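Notebook, small furnace
8 April 2021

Carried over from March: the gas porosity in the Plandham brackets. Castings look fine as they come out of the sand, then the machine shop opens up the bolt face and there are pinholes. Plandham has sent two boxes back. They are still paying for the good ones, but they have asked for something in writing on cause, and Jean Munro wants it from us before she goes back to them on price.

Three suspects written on the board last time: the returns, the flux, the sand. Today was for the first two. Sand is left alone, same mix and same pattern throughout.

Metal. Primary ingot is Skurnach, the last of the old pallet. Returns are our own gates and risers plus the bought-in lot from Meireles, which came in mixed with turnings. I picked the turnings out by hand into the gray bin and did not use them. Some of the Meireles pieces had a film of oil. Wiped those, then preheated everything on the furnace lid until it stopped smoking.

Charge is 10 kg each melt. Crucible is the one relined in March. It has a hairline near the lip on the spout side, marked with paint pen. It did not grow today as far as I can tell, but whoever uses it next should look before lighting up.

Melt A. Skurnach ingot only, no returns. Normal cover flux, normal degassing with the lance. Skimmed once. Dross was light and dry and came off in one piece. Poured the bars and the reduced pressure sample. Sample set with a slightly sunken top, which is what we want to see.

Melt B. 30 percent returns, ours only, no Meireles. Same flux, same degassing. More dross than A, a bit sticky. Sample set flat. Sawed it in half and there are a few small holes near the center. I would have shipped from this melt.

Melt C. 30 percent again, but all Meireles. Same flux, same degassing. Dross was heavy and kept forming after the skim. Sample puffed up at the top before I had the vacuum fully on. Sawed face is full of holes, worse than anything we sent to Plandham. I poured the bars anyway so there is something to pull.

Melt D. Same charge as C with Brillik in place of the normal flux. Brillik wants to be plunged and held under, and our bell is too small for the tablets, so I broke them in half. Supplier's sheet does not say whether that is allowed. Fumes were stronger than I am used to and I ran the hood on high. Sample set nearly flat. Sawed face better than C, not as good as B.

Held D longer than the others by mistake. The truck came and I had to sign for gas bottles. Metal sat with the cover on and the burner low. So D is not a clean comparison and should be run again before anybody quotes it. Some of the improvement could just be the hold.

Bars. 7 bars usable out of the day. One of the A bars has a cold shut across the gauge length and goes back in the pot. Stamped each one with the melt letter on the grip end. They are in the drawer under the saw, wrapped in newspaper. Pull tests when the machine is free, and please do not machine them until I have weighed them.

Density. Weighed the halves of the pressure samples in air and in water with the hanging wire. Ranking is A, then B, then D, then C, same order as the sawn faces. I did not like the repeatability on C because water gets into the open pores and the reading creeps. Will seal with wax and do those again. Raw readings are on the loose sheet clipped inside the back cover.

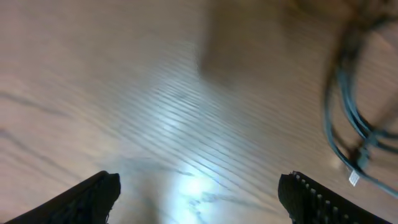
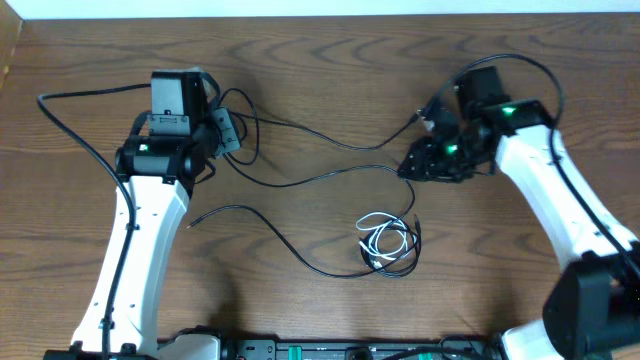
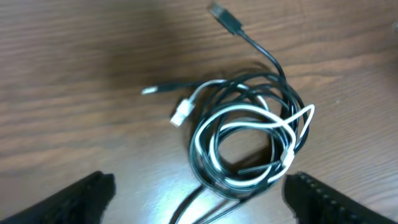
The wood top. Cables are in all three pictures.

Cost side. Jean came down after the last pour and we went over this at the desk. Her numbers, my notes.

The Meireles lot was bought because it was cheaper than primary by a good margin when the price jumped. The saving looks real on the invoice. Against it: time spent sorting, metal lost as dross, extra flux, and the two boxes that came back. She had the first two as zero in her sheet. I gave her the sorting time for today and the dross weights for B and C so she can put something in. Dross from C was clearly heavier than B but some of that is good metal trapped in it, and we do not press our dross. Selling it as is gets very little.

Skurnach has written to say the premium goes up on the next pallet. Payment terms change too, 30 days where we used to have longer. Jean does not think they will move on the premium. They might on the terms if we commit to a fixed tonnage, but she is reluctant to commit while the Plandham order is in doubt. I said I would prefer steady metal at a higher price to another month like March. She wrote that down but made no promise.

Question from her: can we buy from Meireles on a tighter description? That is, castings only, no turnings, no oil, one alloy family. I think yes in principle. They have a yard with separate bays and the driver told me the clean bay exists. Whether they will hold to it at the price is another matter. We would need a check at the gate, even if it is only tipping out a bin and looking. At present it goes from the truck to the rack and the first person who looks at it is the one charging the furnace.

Second question: can we tell Plandham it is fixed? No. We can tell them the bought-in returns are out of their brackets as of today and that we have evidence pointing that way. I would leave Brillik out of the letter completely until D is repeated. Jean will draft it and I will read it through.

She also asked if the lance itself could be at fault. Fair point. The graphite tip is worn on one side and the bubbles come up more to the left than they used to. It was the same tip for all the melts, so it does not explain the difference between them, but it may be why even B has a few holes. New tip ordered. Old one to be kept.

For the rack: Meireles material is now on the bottom shelf with a red tag. Not for Plandham work. Fine for the counterweights and the door stops, where nobody machines the face.

Odds and ends

The thermocouple in the hand probe reads low against the furnace one. Difference was steady all day, so I trusted the furnace one and wrote those down. Sheath is due for replacement.

The vacuum pump took a long time to pull down on the first sample and was normal after that. Topped up the oil. If it is slow again in the morning, check the gasket on the bell jar first.

Brillik tub is open now, lid taped. Keep it in the dry cabinet and not on the windowsill.

Saw blade is getting dull, C was dragging.

To do

Repeat D with no extra hold. Also a run of C with the same hold as D, normal flux, so we know which did the work. Find or make a bigger plunging bell before that.

One melt with mixed returns, half ours and half Meireles, after sorting and a proper wash. Ask about using the parts washer in the evening.

Wax the C halves and reweigh.

Moisture on the sand, which I have been putting off. It was left out of today's work but it is still on the board, and the brackets that came back were all from the same few days of wet weather. Jean has the delivery notes and will match the dates.

Send her the dross weights typed up, she could not read my sevens.

Furnace off, lid on, gas closed at the wall.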